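Search this site Search Go

Workplace Health and Safety – Unit 6 handout
Noise at work: from the meter reading to the hearing test

Bring this sheet to the seminar, and please have the Clilton case read beforehand. It's a short one and I love teaching it, so come ready to argue!

1. Where we left off

Last time we finished with the difference between a hazard and a risk. Noise is a wonderful topic for testing whether that has sunk in. A loud machine is a hazard. How much risk it carries depends on who stands near it, for how long, and what has been done to quiet it down. Two people in the same building can have completely different exposures – one walks past the press twice a day, the other feeds it all shift.

2. The decibel scale

Decibels are logarithmic. This trips up nearly everyone at first, and then one day it clicks and you'll never read a noise report the same way again. An increase of 3 dB means the sound energy has doubled. An increase of 10 dB means ten times the energy, and 30 dB means 1000 times. So when a manager tells you "it only went up a few decibels," get your pencil out.

Two machines at 90 dB side by side give you 93, not 180. Try the worked problems at the back until this feels natural.

We use A-weighting, written dB(A), for average exposure over a shift. It adjusts the reading to match how the ear responds to different pitches. For sudden bangs we look at peak level instead, usually with C-weighting.

By the way, exchange rates differ between countries and even between agencies in the same country. Some rules treat every 3 dB as a doubling of dose, others use 5 dB. Always check which one a report is using before you compare it with anything!

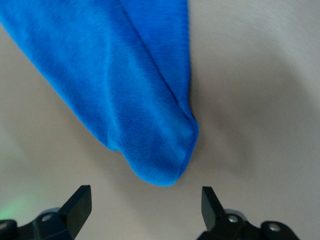 Kirsty Blackburn objected in last year's seminar that this makes a dose figure nearly useless on its own, and that she would refuse to sign off on any survey that left the exchange rate off the first page. She also wanted the meter's calibration record stapled to it. I agree on both counts, and several of you will be in a position to insist on it before long.

3. The Clilton case

Clilton ran a bottling hall at Hudthorpe with 27 operators over two shifts. A survey in July put the capping line at 94 dB(A). The company's answer was to hand out earplugs and put up signs. Hearing tests were offered once, on a voluntary basis, and 15 people went.

Things to look for as you read:

- the survey was done with one of the three lines shut down for repair
- earplugs came in a single size
- the supervisor's office was inside the hearing protection zone, and visitors went in and out without any
- a quote for an enclosure from Mösli had been sitting in a drawer since the spring

The enclosure is the heart of it. Go back to the hierarchy of controls from Unit 2 and work out where each of Clilton's actions sits. Then find the point where the company could have moved up a level, and what it would have needed to know to do so.

4. Hearing tests

An audiogram plots the quietest sound a person can hear at each pitch. Noise damage typically shows first as a dip near 4 kHz, the famous notch. Learn to spot it – it's a great moment when you find your first one. A test program needs a baseline, regular repeats, and somebody who reads the results as a group as well as one by one.

For next time

Read the Drotudero survey, pages 117 onward, and do problems 1 to 4. Write half a page on who should have opened that drawer.

We use cookies to improve your experience on this site. Accept Manage settings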